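Bread going stale in two days
Posted by Olumide Wike, 11th March

I bake a plain white loaf in September style heat, kitchen at its warmest, and it's dry by the second day. I keep it in a plastic bag. Should I switch?

Ese Danladi wrote:
Paper bag, cut side down on the board. Plastic ruins the crust.

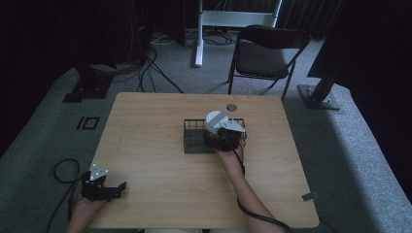 Zainab Oyewole wrote:
Paper dries it out faster. Mine lasts 5 days wrapped in a cotton towel. Let it cool all the way first. A small wire basket like the one on the table works for cooling, the air gets in through the grid.

Ese Danladi wrote:
5 days? Not my bread. I'd toast it by then.

Impi Kemppainen wrote:
Slice and freeze half. I stopped arguing about bags.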